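Fruit table returns to Flitby reading room

The fruit table is back at the Flitby reading room for the winter. It opens every Tuesday in January at 3 p.m., and anyone who comes in may take a piece of fruit. There is no charge and no sign-up sheet.

The table was started last year by Wanting Kong, who runs the front desk. The room gave away 1,549 pieces of fruit before it stopped for the summer, according to the tally kept at the desk. Apples went fastest.

"People come in for the newspapers and leave with an apple," Kong said. "Some of them had walked past the door for years."

Most of the fruit comes from Nelach, the grocery on the corner, which sends over what it has that morning. Piltent Orchards adds apples when it can. Kong sets out a plate in the middle of the table and keeps the rest beside it on the cloth, so the plate can be filled again during the afternoon.

Visitors are asked to wash fruit at the sink by the coat rack before eating it. Peels and cores go in the green bin next to the sink. Fruit left at closing time is taken to the Feng Street shelter the same evening.

The reading room would like to borrow a second table, 9 feet or shorter, and could use more cloth bags. Donations can be dropped off at the desk after 11 a.m.
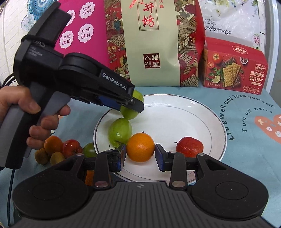
Apples and an orange on the plate, with more fruit on the blue cloth.
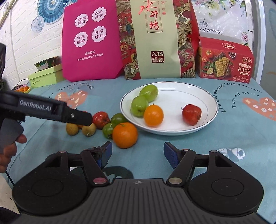 Parking during January

The lot behind the reading room is closed for paving. Visitors can park on Feng Street, where the two-hour limit still applies. The side entrance stays open, and the ramp is not affected by the work.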